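Apprentissage par démonstration : notes de la deuxième séance
24 nov. 2018
Partagé 2 fois · 0 commentaire

Reprenons là où nous nous étions arrêtés en août, avec cette question toute bête qui revient chaque année : comment montre-t-on un geste à un robot ? Il y a, en gros, deux grandes familles. On peut tenir la pince soi-même et faire la tâche à la main, ou bien piloter le bras à distance, avec un second bras ou une manette. Dans le projet Skimalholm, nous avons surtout travaillé à la main (et j'avoue un faible pour cette méthode, vous l'aurez compris !).
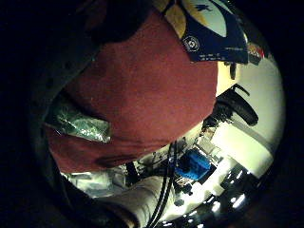 Le pilotage à distance garde pourtant de beaux avantages. Avec Flidance, l'opérateur subit les limites du bras, il sent vite qu'un poignet ne tourne pas assez, et les trajectoires enregistrées sont donc rejouables telles quelles. On y perd en vitesse et en naturel : comptez 200 démonstrations par distance pour le temps qu'il en faut pour 300 à la main.

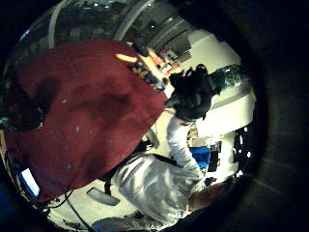 Parlons maintenant du tri des enregistrements, que les étudiants négligent toujours un peu. Notre jeu Leka compte 524 séquences, et je vous demande de les regarder vraiment, une par une, avec un bon café. Demandez-vous à chaque fois ce que le modèle pourra tirer de la vue : quand un grand tissu bordeaux occupe presque toute la moitié gauche et masque une partie de la pièce, il reste beaucoup moins d'indices pour retrouver la position de la pince. Notez aussi les personnes présentes dans le champ, ici quelqu'un de penché, en manches longues claires. L'outil Trultel a une colonne « remarques » exprès pour cela, servez-vous-en !

Dernier point, la lumière, dont dépend tout le recalage visuel. 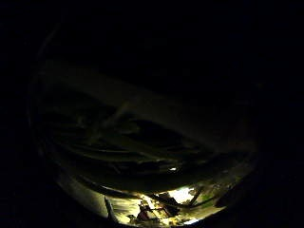
Fig. 3. Vue très sombre : l'essentiel du détail se trouve le long du bord inférieur.

Pour la prochaine fois, relisez le chapitre sur le recalage et apportez deux séquences que vous auriez hésité à garder.

Notes de cours, reproduction autorisée pour l'enseignement · Contact · Haut de page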